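Looking after a pair of hand-held grippers, start to finish

I look after the hand-held grippers for our folding sessions, and I've been asked enough times how I keep them going that I figured I'd write it all down. We call ours the Zallier pair (that's the project name, and it stuck to the hardware). If yours are a different make the parts will have other names, but most of this should carry over.

What you'll want on the bench: a small screwdriver that properly fits your pivot screws, a soft toothbrush, a lint-free cloth, a little isopropyl, spare finger pads and a notebook. I use a Brannigan driver set, mostly for the short handles.

1. Clean the finger pads

Do this first, before you measure anything. The pads have a fine texture and cotton fluff packs into it like you wouldn't believe, and then the jaw feels slippery and you go hunting for a fault that isn't there. Brush along the texture, wipe with a barely damp cloth, and let it dry for a few minutes. Don't soak it! I lifted the glue on a pad that way in July and had to fit a new one.

2. Check the pivots

Open and close each finger slowly and feel for grit or side-to-side wobble. If there's wobble, snug the screws up a quarter turn at a time, swapping from one to the next. Too tight is worse than too loose – the finger should still open on its own when you let go of the trigger. I put a dab of paint across each screw head and the arm so I can see at a glance if one has crept.

3. Set the open and closed points

Plug the gripper in and open the Cirnine utility, then go to the jaw page. Let the fingers open all the way and save that number, then squeeze until the pads just meet and save that one too. My left one reads 2907 open and 1155 closed. Yours will be different, so don't copy mine. If the closed reading wanders by more than 65 between squeezes, go back to step 2, something's loose.

While you're there, stop halfway and write that reading down as well. I got 1541 on the left the last time, a bit lower than I'd expect, but it's been steady so I've left it alone.

4. Try it on a real shirt

Bench numbers only get you so far. I always finish up on the bed with a cotton T-shirt, because soft cloth shows up a lazy jaw much faster than a foam block does.
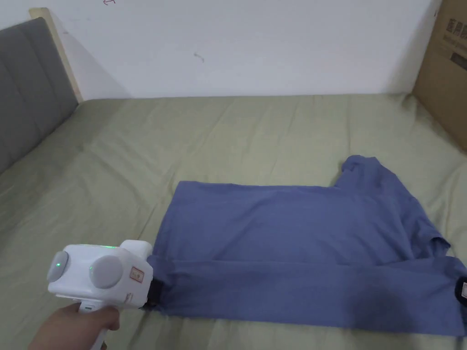
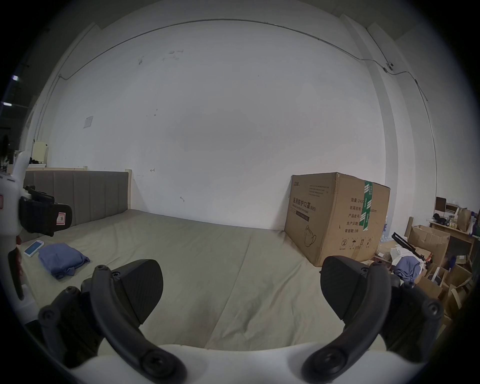
Start with one corner. Pinch a folded edge, two layers if you can, and draw it gently toward you. You want the cloth to pull into little creases at the pads and stay there. If it slides out, check the pads for fluff again, then check that they meet flat. Pads that touch at the tips and gape at the back will hold a hem just fine and drop everything else.

Next, let go. The cloth should fall away cleanly. If it hangs on to one pad there's usually a rough edge, and a few strokes with a fine nail file will fix it (take the pad off first, or you'll get dust in the pivot).

Then do the whole thing again with the other hand. I'm right-handed and I squeeze harder on that side without noticing, so I swap the grippers over and compare. If the trouble follows the gripper, it's the gripper. If it stays with the hand, it's me, and it's been me more often than I'd like.

5. Lights and batteries

Check the indicators on both grippers before you start and again after about ten minutes. Ours should stay green. If one drops out, reseat the battery before you touch any settings. I charge everything on the Lastel dock overnight and pull it off by 8 a.m.

6. Write it down

Date, which gripper, open and closed readings, anything you swapped. Label the spare pads left and right too – ours look the same and they aren't.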